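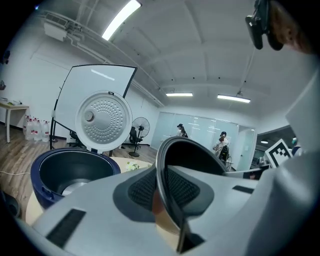

Rice cooker, pot out of the base

Dewulf Letters Project – progress report to the Vunton Fund
16 March 2023

Short version first. Scanning nearly done. Transcription behind. Family tree mostly sorted, with one bad knot in it. Money fine. No change to the end date asked for, yet.

Where we are

The collection is 244 letters, same as in the application. All of them written by Clara Dewulf, lady-in-waiting to Princess Adelina of Talter, to her sister back home. 237 are now scanned, both sides, plus envelopes where the envelope survived. The last seven are stuck together along the fold and are with the paper repair people. They think they can get them apart. No promise on when, and I haven't pushed them, would sooner have them whole.

68 letters fully transcribed and checked by a second reader. We said in November we'd be well past a hundred by now and we are not. Two causes. Clara's handwriting goes to pieces after the princess's wedding – smaller, crossed both ways to save paper, and she starts using the household's nicknames for everyone. And Jirex, the transcription program we budgeted for, can't cope with crossed writing at all. It does a decent job on the early letters. On the later ones it gives you soup. So those are being read by eye, slow.

What the letters are telling us

Plenty, and some of it changes the outline of the book.

The engagement. Every printed account we had to start from says Adelina was engaged in the spring and married in the fall, all very quick, a love match. Clara has it going on far longer. She mentions "the matter of the cousin" in a letter a full two years earlier, and then again at Christmas, when the princess's mother was still against it. The cousin is the groom, I'm now sure of that. There was only one cousin of the right age who was ever at the summer house, and Clara describes his limp.

The dowry. There's a run of letters where Clara complains she hasn't been paid, nor had the maids, and that the silver has gone away "to be cleaned" and not come back. I read that as the family raising cash for the wedding. Could be wrong. Need the household accounts to back it up and the Talter archive hasn't answered my second request. Third one goes out Monday.

The second daughter. This is the knot. The published family tree gives Adelina three children, two girls and a boy. Clara writes about a christening in a month that fits none of them. Either she has misdated the letter (she does do that, January especially, she keeps writing the old year) or there was a child who died very young and was left off the tree. The parish register would settle it. I've asked for the page. If there was a fourth child then the chapter on the succesion needs redoing, as the boy would have been the younger son and not the only one.

Titles. Boring but it matters for the index. Clara calls the same woman the Old Duchess, the Dowager and Aunt Sofie, sometimes in one letter. I have a running list of who is who, now six pages, and it goes to the Fund with the next batch if anybody there wants it.

Reading group

Still going at the library every other week. They've been more use than I expected on the crossed letters. Several of the group learned to read their own grandparents' handwriting and have a better eye for it than me. They cracked "Minnow" as the nickname for the princess's brother, which cleared up about a dozen passages that made no sense – why would anyone send a minnow to military school.
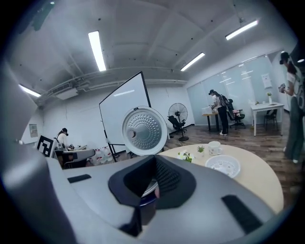

Mireille Hamdan wrote back on the draft of this report that the christening letter shouldn't be called a misdating until somebody has looked at the postmark, and that she'd put the missing child in the text as a possibility now and not wait for the register. She also thinks I'm being too hard on the old printed biography, which had the wedding guest list right when everybody after it copied it wrong.

Fair on both. The envelope for that letter is one of the loose ones and hasn't been matched up, I'll do that this week. On the guest list I give in, I checked it against Clara's letter of the morning after and the names agree down to the two bishops.

Problems

Behind on transcription, see above. Plan is to stop doing the letters in strict order, and take the wedding year and the christening year first. Those are the ones the book hangs on. The travel letters can wait, they're charming but they're mostly weather and bad inns.

Permissions. The Dewulf family has agreed to quotation in the book. The online version is not agreed. They're uneasy about two letters concerning a cousin's debts. I've offered to hold those two back. Waiting to hear.

Portrait. The one oil painting that is supposed to be of Clara probably isn't. Dress is twenty years too late. So no cover picture at present. There is a pencil sketch of her in the margin of a letter, by herself, not flattering, and I rather like it for the cover.

Money

Scanning came in under. Repair of the seven will eat most of what was saved. Jirex license paid through the end of the project, and I'd like to know if the unused part can be moved over to paying readers – see the form attached. Travel not touched so far. Will need it if Talter ever lets me in the door.

Next

Wedding year transcribed and checked. Christening year started at least. Parish register page in hand, I hope. Family tree redrawn with the fourth child in dotted line until we know. Draft of chapter two to the Fund's reader, and I would be greatful for comments on the dowry part above all, as it's the bit I'm least easy about.

Sample transcriptions go in a separate envelope, the printer here is out of toner, so a day or so late.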